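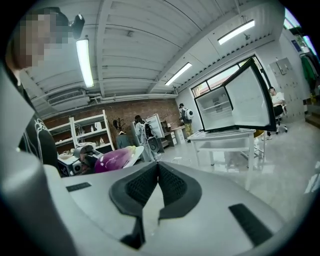 A black top with a thin white line pattern.

4/9/22 | By Ermira Radulović
Last updated: December

Estau Dark Wash, 56 loads

I wear black most days, and black with white detail is the hardest thing in my closet to keep looking good. Regular detergent turned my favorites a sad brownish gray, and one cheap dark wash left the white bits looking like dishwater. So I started mixing my own, and Estau is batch number 20-something (I lost my notes for a while, sorry!).

It's a liquid, no bleach, no brighteners, with a light cedar smell that's mostly gone once things are dry. Use one capful for a normal load, two if you've stuffed the drum. Wash cold, inside out, and skip the dryer if you can stand to wait — I hang mine over the bathtub. Please don't use it on wool. I have a separate wash for that called Pop, and it's much gentler.

Jarmo Hirvonen runs the filling line over in Drendstead, and he talked me into the squat bottle with the wide neck. I wanted a tall one, but he was right, it doesn't tip over on top of the machine. Each batch is 200 bottles. Refill pouches come in packs of 4, and you can pick up either one at the Rirnden shop or have it mailed.

56 shares | 4 comments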